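Open studios at Swanson: worth the stand fee this year?

Started by rlockyer, 14 replies, 1767 views

rlockyer
Application form for the Swanson art fair came through this morning. Stand fee is up to 497 for a three-metre wall, and that doesn't include lights. Last February I paid less and got two lamps with it. Has anyone else had theirs yet, and are you going back? I sold four small prints and one framed piece last time, which covered the fee and the van but not much else.

Pomo
Got mine too. Same price. I'm going because most of my mailing list came from there, but I won't pretend the sales were good. People came in for the café and walked one lap.

H_Weidemann
I had a good year there, so I'll put the other side. My wall was near the entrance and I sold eleven drawings, nearly all under 62. Anything bigger got looked at and left. If you bring small work and price it clearly you can do well. The painters who brought two large canvases and no price list were the ones complaining on the last afternoon.

kanetip
Clear prices, yes. But "near the entrance" is doing a lot of work in that post. The back hall was dead after three o'clock both days. If they charge the same for both halls then the back hall is subsidising the front.

H_Weidemann
Fair point about the back hall. I did ask and they said walls are given out in the order the forms come in. So send it early.

rlockyer
I sent mine the day the list opened last year and still got the back hall. So I don't think that's how it works.

Ermanno F.
They hold the front walls for galleries. It's in the terms, section four I think. Galleries take double walls and pay up front. I don't have a problem with it but they should say so on the form.

Practical question while we're here. What is everyone using on the walls? They've banned nails this year and it's hooks on rails only.

anitha_w
Rails are fine up to a medium frame. I hung 27 small works on them at another fair and only had trouble with the ones on a single cord. Use two cords per piece and they stay level.

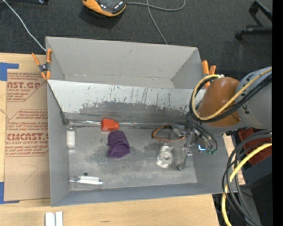
What I pack for a rail hang

1. Two cords and two hooks for every work, plus a few spare.
2. Felt pads for the bottom corners of the frames.
3. A short spirit level.
4. Price labels printed at home. The ones they print on site were late last year.
5. A card reader and the cable for it. The wifi is poor, so check yours works on mobile data.

Ermanno F.
Thanks, that's useful. Where do you get the cord? The Stanico one I bought frayed at the crimp.

anitha_w
I use Stanico as well and haven't had that. Did you cut it with scissors? It needs proper cutters or the end opens up.

Ermanno F.
Scissors, yes. That'll be it.

kanetip
Back to the fee. A few of us looked at hiring the hall on Vundoris Street for a weekend and splitting it. It comes out a good bit cheaper per wall, even with insurance. You'd have to do your own publicity.

Pomo
The publicity is what you're paying Swanson for though. I did a self-run show two years ago and we had a nice opening with our own friends and then sat there all weekend. I wouldn't do it again without someone who knows how to get the local paper in.

kanetip
We had a decent crowd at ours, so I disagree. It depends on the street and whether there's parking.

rlockyer
Kane, send me the details for Vundoris Street please. I'm going to email Swanson first and ask straight out which hall I'd be in. If it's the back again I'll ask for a reduction, and if they won't do that I'll come in with you.

H_Weidemann
Post what they say, I'd like to know too. Forms are due back by noon on the last day of the month and they were strict about it last time.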